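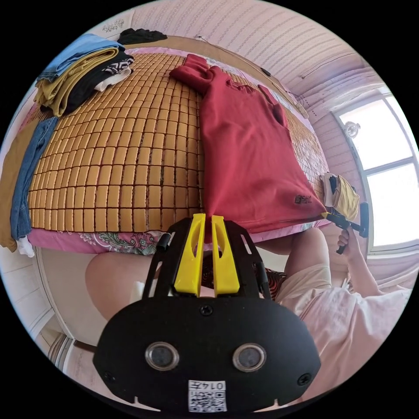
Red T-shirt and folded clothes on the mat.

Staff Data and Conduct Working Group – minutes
January
Posted by the group secretary
3 comments | 8 shares

The meeting opened at 10.15. Eleven members were present, with the Jurby office joining by phone. The minutes of the previous meeting were agreed with one correction: under item 4, "must" should read "may".

1. Internal message boards
The group considered the draft rule on posts made to staff message boards. The draft lets managers ask for the removal of a post but does not say who decides. Jurby asked that the decision rest with the policy desk. Cabanatuan preferred a panel drawn from both offices. Agreed: policy desk decides within 25 working hours, with appeal to a panel of two from each office.

2. Access to message logs
Pivton, the supplier of the chat system, has confirmed that full logs are kept for 40 days. Deleted messages stay in the logs for the same period. Staff have not been told this in writing. Action: policy desk to add a paragraph to the staff handbook and circulate it before the next meeting.
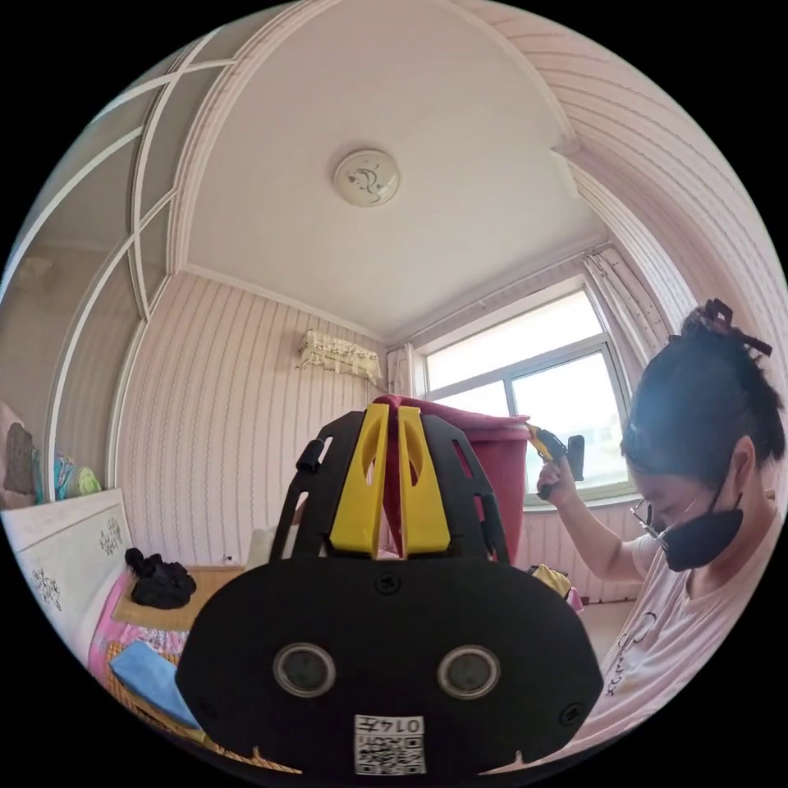

The group then turned to who may search the logs. At present 25 accounts hold search rights, of which almost 11 have not been used this quarter – the exact figure depends on how shared accounts are treated. Agreed: unused accounts to be closed and shared accounts to be split. A written reason is to be logged for each search.

3. Grunon review tool
A trial of Grunon, which flags posts for review, was proposed for Cabanatuan only. Two members objected that flagged posts would be stored with the writer's name attached. The proposal was deferred until the supplier answers the questions sent in December. Jurby asked for its objection to be recorded.

4. Any other business
The retention table still lists the old mail system. Action: Jurby to supply a corrected table.

Next meeting: February, 10.15, same dial-in number. The meeting closed at 11.40.

Contact the group secretary | © Staff Data and Conduct Working Group | Back to top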